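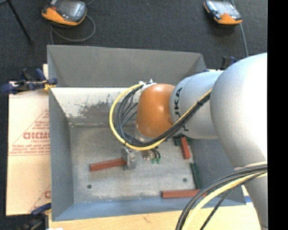
Sturnside Bin Cell Safety and Setup Kit

Item 298. In stock, ships from Plorville.

Everything you need to get a small bin picking cell written up, marked out and signed off before it runs on its own. For arms working over an open metal bin on a table or bench. Sold to labs, training shops and small plants. Does not include the arm, the bin or the gripper.

What's in the box
Cell rule card, laminated, letter size, two copies
Risk assessment workbook, 22 pages, fill-in
Floor marking tape, yellow/black, one roll
Bin hold-down clamps, 4
Reusable cable ties, one bag
Lockout tag set with pens
Daily check pad, tear-off

Clamps are padded and fit most bench tops. If your bin has a rolled lip, order the wide jaw set (item 209) instead of the standard ones. Don't mix the two on one bin.

Which standards does it follow?
The workbook is laid out to follow the order of ISO 10218 and ISO 12100: limits of the machine, hazards, risk estimate, risk reduction, what's left over. If you run without a fence you will also want ISO/TS 15066 on your desk. Standards text is not included, we can't sell it. Buy it from your national body and check you have the current edition.

The kit does not make a cell compliant. It gets the paperwork in the right order so the person doing the assessment can do it. Local rules win over anything on the card.

Rules on the card
Short version, the card has more room.

1. Clamp the bin before power on. Push it by hand from two sides. If it moves, clamp again. A bin that creeps throws off every pick after it.

2. Dress the cables and hoses for the whole move. Not just the home pose. Run the wrist to both ends of its range at slow speed and watch the loop. It should not drag on the bin wall or catch a clamp handle.

3. Leave slack at the wrist. Tie at the elbow, leave the loop free below it. A tight bundle pulls out connectors.

4. Keep low leads out of the pick zone. Anything hanging near the gripper has to clear the blocks and the floor of the bin at the lowest pick. Measure it, write it down.

5. Pendants and handhelds go outside the reach line. Same place every shift. Cable run where it can't be stepped on.

6. Reduced speed for teaching. Enabling device held the whole time, one person in charge of it, no handing over mid move.

7. No hands in the bin unless the arm is stopped and tagged. Includes turning over a block that landed wrong. Includes "just this once".

8. Look at the bin floor. Scratches are fine. Raised edges, lifted seams and loose plugs are not, they snag fingers and parts both.

9. Blocks along a wall get their own pick rule. Set a wall clearance and have the arm skip anything inside it untill you have a tested approach.

10. Test the stop. Every shift, before the first pick. Sign the pad.

Setting it up
Allow a morning. Tape goes down first, at full arm reach plus the payload plus your stopping distance, taken from the arm maker's data for your load and speed. Then clamps, then cables, then the slow run. Workbook last, with the cell in front of you. People who fill it in at a desk end up doing it twice.

Options
Serkari cable sleeve, zip type, black or yellow – for hoses and leads in one bundle
Potgieter bench guard panels, clear, sold each
Refill check pads, pack of 4
Extra rule cards, English only right now. Spanish card due in November.

Questions we get
Does it fit any brand of arm? Yes, nothing in the kit bolts to the arm.

Vacuum grippers? Workbook has a page for loss of vacuum. Same rules otherwise.

Can we copy the check pad? Yes, inside your own shop.

Is the workbook editable? A file version comes with the order, link is on the packing slip. Change what you like but keep the revision box.

Moved the bin, start over? Redo the reach, cables and stopping sections and date them. If the parts or the gripper changed too, do the whole thing.

Returns
Unopened kits, full refund. Opened kits, clamps and panels only. We dont take back used tape.

Page last updated May 2, 2024. Older cards missing rule 9 can be swapped free – send a note with your order number.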